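Costel Stan
August 9, 2022

A small thread for people who have a small business and are thinking to join a local business network. I joined the one in Stikasthorpe in spring and I promised some of you to write what it gave me. It will be a few posts, please be patient.

1/
First, my situation. I do bookkeeping for small firms, alone, from the upstairs room of my house. I moved here from abroad, so I had no school friends in the town and no cousin with a shop. All my first clients came from one leaflet and from one lady at the post office who was kind enough to talk about me.

2/
The membership is 300 pounds for the year. For me this was a serious sum. I put it off for two winters. Last year I made 1,392 pounds from new clients, in the whole year, so you understand why I was looking at this number for a long time.

3/
What you get for it: a breakfast each month, your name on the website, a discount for the meeting room, and an invitation to the summer evening. Also a newsletter, which I read, but I think I am one of the few. 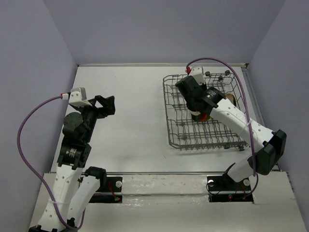

4/
The first breakfast was hard for me. Everybody stands up and speaks for one minute about the business. I had prepared my minute at home and learnt it by heart, and then the man before me made a joke and I forgot the half. I said my name, I said bookkeeping, and I sat down. There was still plenty of time on the clock.

5/
Still, two people came to me at the coffee. One wanted to complain about her accountant. The other asked if I could explain to him what he should keep as receipts and what not. We spoke for twenty minutes by the coat stand. He is a client now – not a big one, but he pays on time and he sends everything in one envelope.

6/
My mistake in the beginning was that I gave my card to everyone. In May I printed a lot of cards at Skudeck, very nice ones, and I went round the tables like a waiter. No calls came from this. The people who called me later were people I had asked a question and listened to.

7/
Second mistake: I missed the June breakfast, as I had a deadline, and then I was ashamed to come in July. This is silly. They only asked if I had been on holiday.

8/
About the summer evening. I was afraid it would be very formal, with long speeches. There was one speech, and then food from Shehu, who are also members and who make the best stuffed peppers I have eaten in this country. I sat at a table with a roofer, a dog groomer and two sisters from Stastia who sell office chairs. We spoke mostly about late payments. Everybody had a story.

9/
From this table came an idea which I like very much. Five of us now meet on a morning between the breakfasts and each one brings one unpaid invoice. We write the reminder letter together. It is much easier to be firm in a letter when it is somebody else's money.

10/
So, the numbers, for those who only want the numbers. I paid 300. From people I met there I have invoiced 2,257 pounds up to now. Not all of it is paid – see the post above.

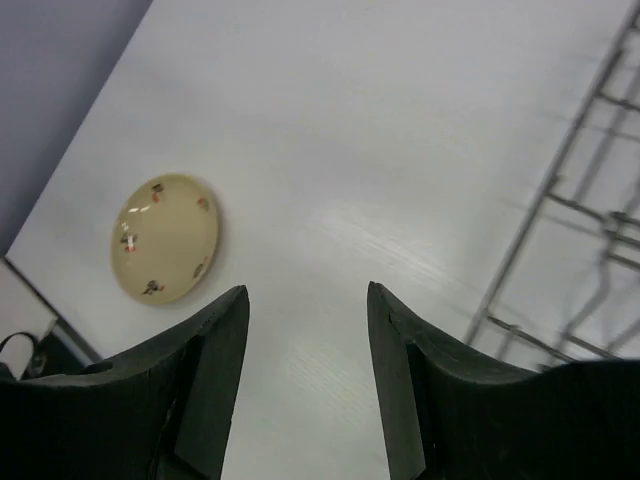 Ermira Yordanov
Thank you for putting the real sums, people usually don't. My question is the time. I have a shop and I open at nine, so a breakfast that finishes at half past is no good to me. Do they do anything in the evening, apart from the summer one?

11/
Ermira, a good question and I asked it in the office. At the moment there is only the breakfast, but from autumn they want to try an evening each second month, from six to half past seven, without the one-minute speeches. If you have a shop, please write to them and say that you would come. They decide by how many people ask.

12/
You can also go to one breakfast as a guest before you pay anything. I did not know this, I simply paid. Write to the office and they put your name on the list. Bring a pen, the ones on the tables do not work.

13/
I will go again for the next year. If you come and you see a tall man by the coat stand with a paper in his hand, learning his minute, please say hello to me.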